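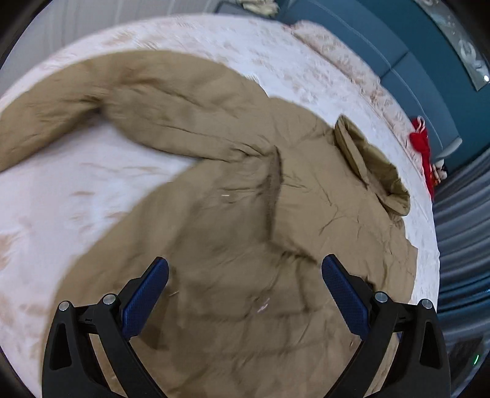 [Zistbridge-têxteis] Re: Repelência perdida após lavagem, algodão/poliéster
De: Niloufar Mohammadi
Para: lista Zistbridge-têxteis
Outubro de 2019

Siamak Ranjbar escreveu:

> Caros,
>
> Tenho um lote de casacos de trabalho em algodão/poliéster, sarja, 200 g/m2 segundo a ficha, com acabamento repelente sem flúor aplicado em fábrica. Depois de poucas lavagens a água deixa de formar gota nos ombros e nos antebraços. Nas costas e nas abas ainda forma.
>
> Já experimentei o aditivo de lavagem da Clillance, na dose do rótulo, a 30 graus, com secagem ao ar. Melhorou no primeiro dia de uso e depois voltou ao mesmo. A minha conclusão é que o acabamento original saiu com as lavagens e que não há nada a fazer além de reaplicar todos os meses.
>
> Duas perguntas:
>
> 1) Alguém tem dados sobre quantas lavagens aguenta um acabamento destes?
> 2) Vale a pena passar a ferro? O rótulo do aditivo diz que é opcional.
>
> Uso detergente em pó normal e amaciador, como em toda a roupa de trabalho.
>
> Siamak

Siamak,

A última linha da tua mensagem responde a uma boa parte do problema. O amaciador deposita tensioactivos catiónicos na fibra. São moléculas com uma extremidade que se fixa ao algodão e ficam no tecido depois do enxaguamento, porque foram feitas para isso. Uma superfície com resíduo de tensioactivo molha, tenha ou não acabamento por baixo. Antes de concluir que o acabamento saiu, convém retirar o que está por cima.

O detergente em pó tem um efeito semelhante, embora menor. Em água dura, os sais e os zeólitos que não se dissolvem ficam presos na sarja, sobretudo se o tambor for cheio. O líquido sem branqueadores ópticos e sem enzimas adicionais enxagua melhor.

Quanto à pergunta 1, o único conjunto de dados que tenho à mão é o nosso. Em setembro fechámos uma série com sarja 65/35 de 183 g/m2, portanto mais leve do que a tua, com acabamento de parafina e resina aplicado por impregnação. Ensaio de pulverização segundo a ISO 4920, três provetes por condição. Resultados, em grau ISO:

sem lavar: 5
lavagem com líquido, dois enxaguamentos, secador: 4 ao fim de 21 ciclos
lavagem com líquido, dois enxaguamentos, estendal: 3 ao fim de 21 ciclos
lavagem com pó e amaciador, estendal: 1 ao fim de cinco ciclos

Os provetes da última condição foram depois lavados duas vezes sem qualquer detergente, em água quente, e secos no secador. Recuperaram para 3. O acabamento estava lá. Não repetimos com outra ramagem nem com outro acabamento, e três provetes é pouco, de modo que peço que não se cite isto fora da lista como se fosse uma durabilidade garantida.

A diferença entre secador e estendal responde em parte à pergunta 2. Nos acabamentos fluorados clássicos a explicação habitual é a reorientação das cadeias laterais: em contacto com a água viram-se para dentro e precisam de calor para voltar à superfície. Nas parafinas o mecanismo é outro. A cera amolece e volta a distribuir-se pelos filamentos, e a abrasão mecânica do tambor ajuda. Em ambos os casos o calor conta, e em ambos os casos há um limite superior. Não tenho base para dar um valor de temperatura para o teu acabamento sem saber qual é. Se a etiqueta de cuidados tiver o símbolo do ferro com dois pontos, usa isso com um pano de algodão pelo meio, sem vapor.

O "opcional" do rótulo parece-me mal escolhido. Um aditivo aplicado em banho chega à fibra como emulsão. Enquanto o emulsionante não sai ou não é desactivado, a película fica irregular e pode mesmo voltar a molhar. Acredito que seja isso que viste no segundo dia, embora a abrasão também explique parte.

Sobre a localização. Ombros e antebraços são as zonas de atrito, alças de mochila num caso e bancada no outro, e aí há de facto perda de acabamento que nenhuma lavagem recupera. As pregas do cotovelo também costumam falhar cedo: a película é rígida em comparação com o fio e fissura na dobra. Quem quiser confirmar, basta comparar ao microscópio o interior e o exterior da mesma prega. A costura da cava é um caso à parte. A água entra pelos furos da agulha e pelo fio, que muitas vezes é poliéster sem tratamento, e depois parece que foi o tecido que falhou. Um ensaio de gota feito a menos de dois dedos da costura não serve para avaliar o tecido.

Procedimento que sugiro, por esta ordem:

a) Lavar uma vez com detergente líquido, meia dose, tambor a metade, fechos corridos, peça do avesso.
b) Lavar outra vez sem nada. Se houver espuma visível no óculo da máquina, repetir.
c) Secar com calor, dentro do que a etiqueta permitir.
d) Fazer o ensaio de gota em pontos fixos: um ombro, um antebraço, centro das costas, aba. Água destilada, conta-gotas, ler aos 30 segundos. Anotar se a gota rola, fica ou é absorvida.
e) Só depois decidir se reaplicas. Se falharem apenas os ombros e os antebraços, usa o produto em spray nessas zonas com o tecido húmido, retira o excesso com um pano e torna a secar com calor.

Limpa a gaveta da máquina antes de (a). O resíduo de amaciador no compartimento chega para estragar o ensaio -- aconteceu-nos com a primeira série, que foi toda para o lixo.

Evitaria o banho com a peça inteira. Trata também o forro e o interior dos punhos, onde não interessa ter repelência, e gasta produto.

Duas notas sobre produtos. O da Clillance não o ensaiámos, por isso não comento a dose. Temos resultados com o concentrado da Grondby, lote 909, e são razoáveis em sarja mas fracos em popelina, com marcas brancas nas zonas onde secou em excesso. Nas cores claras, caqui e areia, as marcas quase não se notam à luz difusa e aparecem todas à luz rasante. Verificar sempre contra a janela. Do spray da Nakajima só tenho a ficha técnica, que não indica o tipo de polímero. Se alguém na lista tiver pedido a ficha de segurança completa, agradecia cópia.

Um ponto em que não te acompanho é a ideia de reaplicar todos os meses. A acumulação de camadas engrossa a película, piora a permeabilidade ao vapor e retém sujidade oleosa, que por sua vez molha. Em roupa de trabalho com uso diário eu separaria as duas coisas: lavagem quando está suja, reaplicação quando o ensaio de gota falhar num ponto que não seja costura.

Faltam-me três dados para dizer algo mais concreto: a dureza da água aí, o nome do acabamento tal como vem na ficha do fornecedor, e se a gramagem indicada é antes ou depois do acabamento. Se puderes cortar uma amostra de uma peça já abatida, de preferência costas e antebraço da mesma peça, posso metê-la na próxima série. Quadrados de 20 cm de lado, marcados com o sentido da teia a lápis -- a caneta de feltro migra com o calor e contamina a leitura.

Peço também a quem responder que corte a citação. A mensagem anterior desta conversa chegou-me com o histórico inteiro por baixo.

Niloufar Mohammadi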